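Freezer, table, and the rest of the list

Mon 29 March

I took the day off to get through the kitchen list, which has been on the wall by the light switch since December. Most of it got done. I'm writing it down mainly so I have something to look back at when I have to do it again, and because a couple of people asked how the fridge from Leinonen has been holding up.

The list, as it stood this morning:

Freezer
Door seals
Table and the area around it
Floor
Spice drawer
Call about the window latch

The freezer

The fridge is the white one I bought secondhand when we moved to Gandside. It cost 230 dollars with delivery from Leinonen, a used appliance place that I think has since moved across the river. It's frost-free, so there's no block of ice to chip out like there was with the old one. What it gets is crumbs, a skin of freezer dust, and whatever has leaked out of bags of peas and berries over the winter.

I moved everything into the cooler with two towels on top and switched the fridge off at the wall. Then I left the door open and went and drank a cup of coffee. There's no reason to start right away. Cold plastic just makes the water smear, and a cloth will stick to it.

The compartment is small and has a vertical divider down the inside, and you have to work on each half separately. I use warm water with a spoonful of baking soda and a cloth that I wring out hard. The back wall has a round fan grille with thin slots around it, and that part I do with a dry soft brush only. I got water in there once and it rattled for two days after I turned it back on. It may have been a coincidence, but I haven't done it again.

The inside of the door takes longer than the compartment does. It's molded into rounded ridges, and stuff collects in the low parts between them. A cloth wrapped around the handle of a wooden spoon works all right. The gasket I go over with an old toothbrush and the same water, folding the lip back a bit as I go, and then I dry it. I used to put a little petroleum jelly on the hinge side but I've stopped. It picked up lint.

I kept the floor clear on that side as best I could. The cloth with the flowers on it hangs down near the fridge and I have shut the door on it more than once.
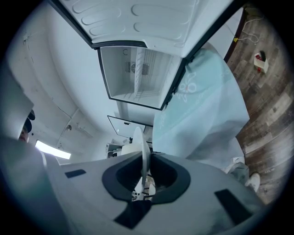
What was in there

Not much worth telling. Three half bags of corn, so I must buy corn every time I can't see the corn. A loaf end. Soup from December with no label, which I'm fairly sure is the lentil. A bag of lemon peel I was saving for something. A tub that said STOCK and turned out to be plums.

I threw out the loaf end and the peel. The soup is thawing and we'll find out tonight. The corn is all in one bag now, and I wrote the date on it with a grease pencil, which sticks to cold plastic better than the marker did. If you want the pencils, I got mine at Wireck, in the aisle with the painter's tape.

I also went back to a rule I had in the old apartment, where anything flat goes in upright against the divider like a file folder. It only works if you freeze the bags flat in the first place. Joonas Lindqvist, who I shared that apartment with, was much better at this than I am. He kept a list taped to the door and crossed things off with a ruler. I'm not going to do that.

The door seals

I did the paper test after the wipe-down. You close the door on a strip of paper and pull, and if it slides out easily at some point along the edge, the seal is weak there. Ours holds everywhere but the bottom corner on the hinge side, where it holds a little less. I warmed that corner with a hair dryer on low for a few minutes and pressed it back into shape with my fingers. It was better when I tried again. A new gasket is 39 dollars at Wireck and I'd like to put that off until next year if I can.

The table

The round table is where everything ends up, in our house anyway. Mail, screwdrivers, plates, somebody's elbows. It's light blue with big white flower outlines, five petals each, with a bit of orange in the middle. I wasn't sure about it when we got it. I wanted something plain. I've come around to it since - it makes the room look less gray on a day like this one, and it doesn't seem to mind being leaned on.

For cleaning it I use dish soap, well diluted, and then a second cloth with plain water. I don't use the baking soda mix. It leaves a haze on the blue that you only see from the side, in the evening, with the lamp on. The white plates get wiped underneath as well before they go back on. The foot ring of a plate is rough enough to drag grit around, and the only scratches I've found on that table are curved ones that match a plate exactly.

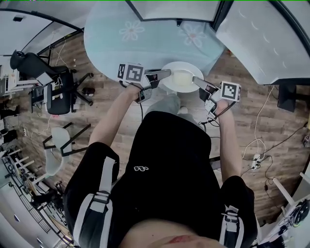
The other thing I do is turn the table a little every few months so it isn't always the same part that gets the forearms and the coffee cups. On a round table you can do that and still have it look the same. I moved it a quarter turn today and had to put the felt pad back under one of the legs. The old glue had gone to powder. I had 13 of the stick-on kind left in the drawer, left over from the chairs, so that took no time at all.

The floor

Swept, then damp mop, along the planks and not across them. The boards are gray and brown and they hide dirt very well, so I go by feel, in socks. The strip in front of the fridge was the worst. I pulled the fridge out far enough to get the broom behind it and found a clothespin and a dead battery. The grate at the back had a mat of dust on it. I vacuumed that with the narrow nozzle.

Power back on at 14 minutes past two. I left it an hour before putting the food back.

Still to do

The spice drawer, and the window latch. I called and got a recording. Also I need to buy dish soap and stop buying corn.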